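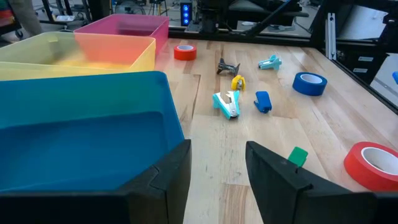

Zwischenbericht an die Förderstelle
Projekt: Cleltine, Debütalbum und begleitende Musikvideos
Berichtszeitraum: Juni bis September
Stand: 23.09.2019

1. Aufnahmen

Von den neun geplanten Stücken sind sechs fertig abgemischt. Zwei weitere liegen als Rohmischung vor, beim neunten (Arbeitstitel »Onyeka«) gibt es bisher nur Klavier und eine Gesangsspur, mit der wir nicht zufrieden sind. Im Antrag stand, dass bis jetzt alles im Kasten sein würde. Diesen Zeitplan hielten wir schon beim Schreiben für sportlich.

Das Studio in Cirkdale hat die vereinbarten Tage eingehalten. Ob der zweite Durchgang beim Schlagzeug nötig war, darüber gehen die Meinungen bei uns auseinander. Er hat vier Tage gekostet, und im Blindvergleich konnte die Hälfte der Beteiligten die Fassungen nicht auseinanderhalten.

2. Videos

Das erste Video ist seit Juni online. Es wurde bisher fast 3000 Mal aufgerufen. Wir weisen darauf hin, dass 656 dieser Aufrufe vom ersten Tag stammen, als sämtliche Beteiligten den Link verschickt haben. Wie viele Leute das Stück bis zum Ende hören, geht aus unserer Auswertung nicht hervor. Die Zahl der Abonnements stieg im selben Zeitraum auf 226. Daraus eine Nachfrage nach dem Album abzuleiten, halten wir für verfrüht.

Das Doppelvideo, in dem zwei Lieder ohne Schnitt ineinander übergehen sollten, haben wir zurückgestellt. Auf dem Papier war die Idee gut. Im Probedreh wirkte der Übergang wie ein Versehen, und die Tonarten der beiden Stücke passen schlechter zusammen als gedacht.

3. Vertrieb und Werbung

Die Agentur Flornska hat im Juli ein Konzept vorgelegt, das im Wesentlichen aus Playlist-Bewerbungen besteht. Es gingen 70 Anschreiben hinaus, fünf wurden beantwortet, eine Aufnahme in eine kleinere Liste kam zustande. Die Agentur wertet das als soliden Start. Wir sehen das anders und haben den zweiten Teil des Auftrags vorerst nicht freigegeben. Die Gelder dafür stehen noch auf dem Projektkonto.

4. Konzerte

Zwei der drei vorgesehenen Auftritte haben stattgefunden. Der erste war gut besucht, allerdings im Rahmen eines Stadtfestes mit freiem Eintritt. Beim zweiten blieb der Saal zur Hälfte leer. Der dritte wurde vom Veranstalter auf das Frühjahr verschoben, eine schriftliche Zusage fehlt.

5. Weiteres Vorgehen

Wir bitten um Verlängerung der Laufzeit um drei Monate ohne zusätzliche Mittel. Bis dahin soll das Album gemastert sein, mit oder ohne »Onyeka«. Ein zweites Video drehen wir nur, wenn nach dem Mastering genug Geld übrig ist. Die Belege für Studio und Probenraum liegen bei, die Abrechnung der Agentur reichen wir nach, sobald sie uns in prüfbarer Form vorliegt.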